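Drurkton two-arm cell – progress report for January
To: Rastunano program office
Status: amber (was green)

Short one this time, we lost most of two weeks to the gripper fault and the write-up is getting squeezed in before the 4:30 call. Budget table is in the separate sheet, no change to the total.

Headline: right arm dropped out of torque hold during a sorting run and the gripper opened with no open command in the log. Nobody hurt, nothing broken. Same fault came back on later runs. We stopped all unattended running the same afternoon and it has stayed stopped.

Where we were before the fault: 523 logged runs on the paper and packing task out of the 1,250 promised for this phase. Those are all good data and don't need redoing. Rate was fine. If nothing had gone wrong we would be on plan.
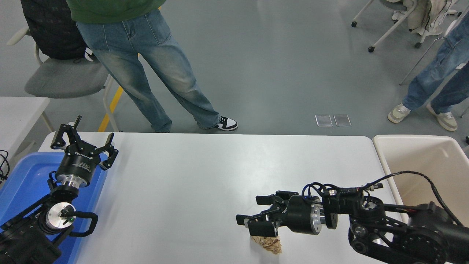 FAULTS AND SAFETY

What happened. Mid-run, right arm carrying crumpled paper toward the cream bin. Controller logged an undervoltage warning on the wrist bus, then the gripper driver reset itself. On reset the driver comes up with the fingers open, that is the factory default and we had never changed it. Load dropped short of the bin. Arm carried on with its motion as if still holding, and finished the run and reported it as a success. That last part bothers us more than the drop.

How often. 7 confirmed cases. We went back through 188 earlier runs by hand, checking the bus log against the video, and found two of the seven there. Both had been marked successful. They've been relabeled as failed and the fix is in the shared folder.

Cause, as far as we have it. The cables go over the top of the right arm and are clipped along the way. With the arm stretched out low over the table, the bundle pulls tight near the wrist and one connector works part way out. We can bring the fault on by hand by tugging the bundle in that pose, which is fairly convincing. Swapped the connector, fault went away, came back four days later. So the connector is a symptom, the routing is the problem. Left arm has the same parts with a different cable run and has not shown it once.

Not ruled out: supply sag when both arms accelerate together. Nostov say their supply is well inside spec and sent a test sheet. We want to see it on our own scope before we close that one.

Done so far
– gripper default changed to hold last position on reset, both arms
– any driver reset now stops both arms and needs a person to clear it
– success is checked on grip width at release, no longer on motion finished
– stop button test added to the start of every shift
– right arm speed cut by half untill the cable is rerouted

On the hold-last-position change: there is a trade-off and you should know it. If a hand is in the gripper when the driver resets, it will stay gripped. Grip force is capped low for this reason and the release procedure is posted at the cell. Our safety reviewer has agreed to this for supervised running only.

Since the changes: short supervised runs, paper into the bin, slow speed. No resets so far. Too few to call it fixed and we aren't calling it fixed. 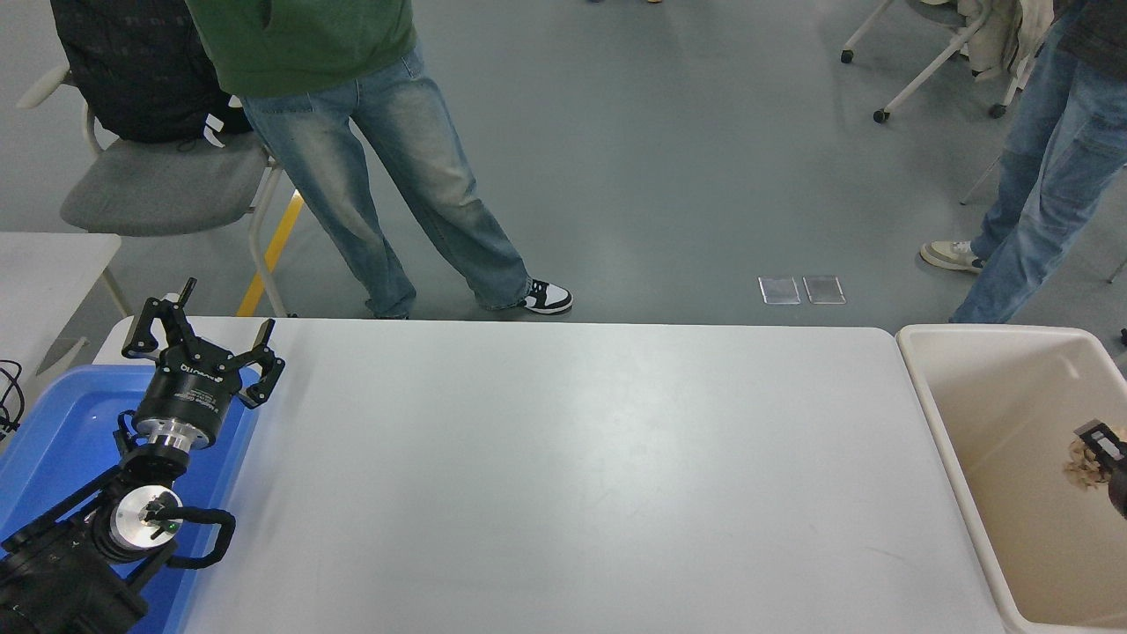

Right gripper with crumpled material at the tan bin, left arm raised.

Still open
Longer cable set is ordered through Ichikawa. Quoted three weeks, we've asked for two. Strain relief bracket for the wrist is drawn up and can be made in house, first version was too bulky and hit the bin rim at the low end of the reach. Second version is at the shop now.

Scope measurement on the supply – needs both arms at full speed so it has to wait for the cable.

Effect on the plan. The run target slips by one month. We can make up part of it once full speed is back but would rather not promise that here. The two-arm handover demo moves with it. No extra money asked for. Cable and bracket come out of the spares line.

What we need from you
1. OK to move the demo back a month.
2. Confirmation that relabeled runs can still be counted as delivered, with the corrected label. The contract wording isnt clear on it.
3. A yes or no on restarting unattended runs being your decision or ours. We assume ours with sign-off from the safety reviewer, please correct if wrong.

Next report will have the scope traces and the fault count after the reroute. If the fault shows up again before then you get an email the same day.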